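Olldale Shelf Challenge

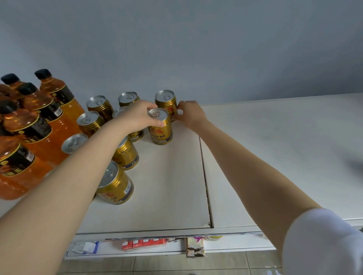 Grouping drinks cans by hand on a shelf top, bottles to the left.

The Olldale Shelf Challenge is a student robotics competition on shelf stocking and tidying. Run by the Warnden robotics club with kit from Cistex, a parts supplier. First held in September, now yearly.

Format

Teams get 39 minutes at the shelf. First part is done by hand - students arrange cans and bottles themselves and write down every grip, which hand, what order. Second part the robot does the same job from those notes. Top score 400 points. Seven are lost for each item knocked over, none for being slow.

Cans are thought harder than they look. Metal lids are shiny and confuse cheap sensors, and close packing leaves little room for fingers. Most teams start from the back row. Two-handed work is allowed in the hand part but few robots entered have a second arm, so notes often get rewritten the night before.

Chaudhry Cup

Given for the best written notes, not the best robot. Record score is 249, set by a first year team. Judging is seperate from the main event and the rules have changed twice - older results can't be compared.

See also

Warnden robotics club
Pick and place
Student robotics competitions

Page last edited Oct 5, 2026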